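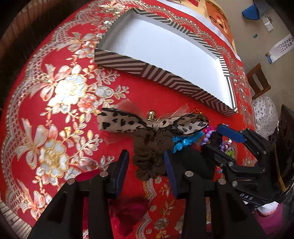

Search the questions
Enter a word, for example "bell"
Search

Fetaven – Frequently asked questions about scrunchies, bead bracelets and keeping them in order

We are a small workshop and we answer every letter, but many letters ask the same things. Valentina Arancibia has collected the questions and I, Tyyne Hakala, have written the answers. If your question is missing, please write to us. The address is on the paper slip in your parcel.

SCRUNCHIES AND BOWS

Can I wash a scrunchie that has a bow on it?

Yes, by hand. Use cool water and a small amount of mild soap. Press the fabric gently and do not twist it. The bow should go under the water only for a short moment. Lay the scrunchie flat on a towel, open the loops of the bow with your fingers and leave it overnight. Plain scrunchies without any decoration can go in the washing machine in a net bag.

The tulle has become flat. How can I make it stand again?

Hold the scrunchie in the steam of a kettle, at a good distance, and pull the layers apart one after another. Keep your fingers out of the steam. Do not use an iron. I tried it once with a very low temperature and the tulle melted to the iron, and I had to clean the iron also.

If the tulle is folded sharply, steam may not be enough the first time. Repeat it the next day.

Will the little bell get rust?

It can lose its color where the coating is worn, especially if it stays wet. Dry it with a soft cloth after washing. If you see brown spots on the inside, we recommend to replace the bell. It is held by a few stitches and you can cut them with nail scissors.

Can I remove the bell? My daughter's teacher does not want to hear it.

Of course. Cut the thread from the back side of the bow, never from the front. Check first if the same thread is also holding the middle of the bow. On our model Redska it is the same thread, so you must make two or three new stitches after the bell is off. On the model Harju the bell has its own thread and nothing else will move.

How many times can I put the elastic around the hair?

It depends on the hair. For thick hair two turns is usually enough, for thin hair three. If you need more than this, the elastic is probably tired and should be changed. Open the seam for the width of a thumb, pull out the old elastic with the new one tied to its end, knot, and close the seam.

BRACELETS AND LOOSE BEADS

My bracelets are tangled together. What is the best way to separate them?

Put them on a cloth, not on a bare table. A thick tablecloth with embroidery is very good for this work – the beads do not roll so far, and the raised stitches hold them a little. Find one end or one knot and start from there. Push the strands toward the middle of the tangle to make it looser. Most people pull outward, and then the knot becomes small and hard.

If the strands are elastic, please be patient with them. A stretched cord does not always come back to its old length. For very small knots you can use two blunt needles, one in each hand.

Can I keep pearl-like beads together with other beads?

For one evening, yes. For storage we say no. The shiny layer on imitation pearls is thin and the harder beads scratch it. Put the pearl-like strands in their own small cloth bag. Turquoise-colored plastic, flower shapes and similar beads can stay together without a problem.

How do I know when the elastic cord should be changed?

Stretch the bracelet slightly and look between the beads. If you can see that the cord is white and hairy, or if there is a gap which does not close again, change it. We use a cord of 1 mm for most bracelets and a thinner one for small beads.

How many beads do I need for one bracelet?

Measure the wrist, add the width of one finger, and divide by the size of one bead. The long child's strand in our pattern book has 53 beads, but these are small. Please do not use this number for larger beads, a customer did so and it became a necklace.

What is in the mixed bag?

The mixed bag has 1000 beads in many colors and shapes. We do not sort them, and we cannot promise a certain color. If you need only one color, for example lavender or magenta, write to Shoaib Ghauri before you order and he will look at what is left on the shelf.

Are the beads safe for small children?

No. Beads and bells can be swallowed. We sell them for children older than three years, and also then an adult should be at the table. When the work is finished, shake the tablecloth over a bathtub or over a large sheet, so you can find what has fallen into the folds.

BOXES AND SORTING

Do I need a special tray for sorting?

You do not. The lid of a gift box, turned with the open side up, works very well. Choose one that is white or another plain color inside, because small beads are difficult to see on a pattern. The rim should be at least as high as your thumb is wide. The outside can of course be as colorful as you want.

Minoru Tsuji, who makes our samples, uses the lid for finished pieces and the bottom of the same box for loose beads. At the end of the day he must only remember to put the pieces somewhere before he closes the box.

In which order should I tidy a mixed drawer?

First take out everything made of fabric, like scrunchies, ribbons and headbands. They catch on the beads and they also hide them. Next take out whole bracelets. The loose beads come last and can be sorted by size first and color after. If you begin with color you will do the same work two times.

Can I store scrunchies with bows in a box with a lid?

Yes, if the bow is not pressed. Lay them side by side with the bow up and do not stack them. If the box is not high enough, it is better to hang them on a cardboard tube, with the bows all looking in the same direction.

A bead has made a stain on my tablecloth. What should I do?

Some dyed beads give color when they are wet. Lift the bead, press the place with a dry white cloth, then with cold water. On a red cloth you must test the water first in a corner, as the red itself may run into the light embroidery. Snežana Ristić has washed many embroidered cloths for us and she turns them inside out, cold water only, and dries them flat in the shade.

ORDERS

Can I send a scrunchie back for repair?

You can. Put it in a small box and not in an envelope, and write on a paper what is broken. Repairs are done in the workshop on Sunday and most of them are sent the day after. Old pieces from our former name Altirow are also accepted, but we no longer have the original ribbon for these, so the new bow will look a little different.

Do you make sets with a bracelet in the same colors?

Yes, from April until the summer break. Tell us the wrist size and if you want the cord with a clasp or elastic. For the elastic one, please measure without pulling the tape.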